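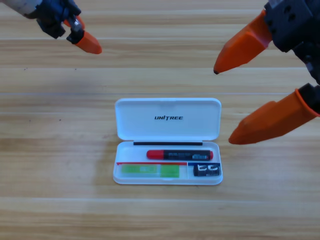

Two-arm bench at Havola, with the case open and the marker in its tray.

Havola publishes its good practice guide for shared robot benches

I'm Zoriana Holovko, I look after bench safety at Havola, and I'm really pleased to say our guide is out this August - all 16 pages of it! We wrote it with Dudás, and Seon-mi Cha read 147 comments on the draft.

Most of it is everyday stuff. Agree a start layout, write it down, and keep both grippers open until the arms are clear of each other.

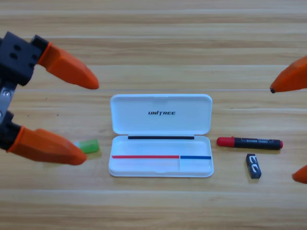 What the guide asks for

One named person per bench, a stop button within reach, and a fresh risk check every 90 days.

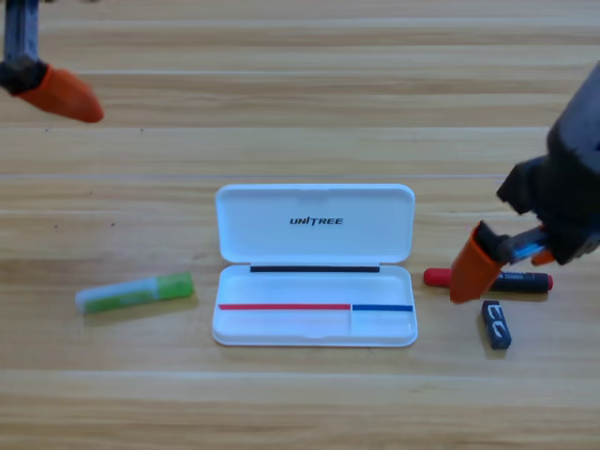 Small items like markers and erasers get their own page, as grip limits caused the longest arguments. Copies are free from Havola, just ask for Johannes Chauke.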